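ok so I finally quit drinking soda and I have thoughts. a thread, because my sister is tired of hearing them

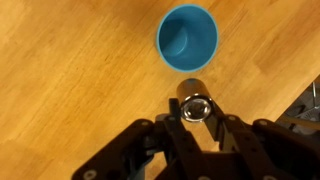

blue cup, doing a lot of work lately

Some background. I was a three-cans-a-day person, and that's the number I gave my dentist, so take it how you want. One with breakfast (I know), one around lunch, one at my desk when the afternoon got long. I've done that since high school and never thought of it as a habit. It was just what I drank.

Then Janelle Baluyot, who sits across from me and has been my friend since our first week at Agbayani, bet me I couldn't go until May without one. Loser buys dinner at Betholm. If you've seen the prices at Betholm you understand why I'm still going.

I'm on day 29! The first week was rough and I want to be clear about that for anyone thinking of trying it. Headaches from day two through day five, mostly behind my eyes. I was short with people. I snapped at Kenneth Mangubat over a stapler and had to go back and say sorry.

What I got wrong: I quit the soda AND the caffeine on the same day. I don't drink coffee, so all of it was coming out of those cans. If I were starting over I'd drink black tea for a couple weeks and step down from there. A bunch of you told me this in the replies last month and I did not listen, sorry

The caffeine part passed. The part that stuck around was wanting something cold and fizzy at 3 in the afternoon. Water did not fix it. I'd drink a whole glass of water and then stand in front of the vending machine reading the buttons like a menu.

So then I went through my seltzer phase. I tried pretty much everything the store near me carries. Plain is fine. Lime is good. Coconut tastes like somebody opened sunscreen in the next room and I will not be taking questions

Best one so far is the grapefruit from Navivby, which I'd never heard of until it was on sale. It's a little bitter, so it feels like a Drink and not like water with ideas. My store only gets it in sometimes, so yes, I buy too many when I see it.

Venari also makes one people kept sending me. Ginger. I wanted to love it! It's very sharp, though, and I got the hiccups both times. Janelle finished the rest of the pack and says I'm weak.

The homemade thing I do now when I'm out of cans: a splash of apple cider vinegar, a spoon of honey, lots of ice, top it off with club soda. Stir the honey into the vinegar FIRST or it sits on the bottom in a lump. I learned that by drinking a whole one and then finding all the honey at the end.

Also good: frozen cherries instead of ice. Mash a few. You get a pink drink and then a snack.

Money update for those who asked. I went back through my card statement and I was spending $146 a month on soda, counting the vending machine and the fountain drinks I got with gas. I had to sit with that for a minute. The seltzer isn't free either, but it's nowhere near that.

Do I feel amazing? Eh. I fall asleep faster, I'll give it that. My skin looks exactly the same. Whoever told me I'd be "glowing" by week three owes me an explanation.

The weird one is that food tastes sweeter. I had plain oatmeal with a banana and it was almost too much?? And ketchup is basically dessert now. I had no idea how sweet ketchup was.

Hardest moment so far was the movies. Popcorn with water is a sad, sad business. I brought in a can of grapefruit in my coat pocket and opened it during a quiet part, and the entire row looked at me

Things I still haven't figured out – pizza. What do you drink with pizza? Seltzer is too thin for it somehow. I've been told iced tea, I've been told milk (who are you people), and Kenneth says tomato juice, but he also puts mustard on eggs.

If you've quit and stayed quit, tell me when the pizza thing goes away. And if you have a root beer substitute that isn't just root beer with a different sweetener in it, please, I'm begging. That's the one I miss the most.

Will report back in May. Janelle, I'm getting the steak – and dessert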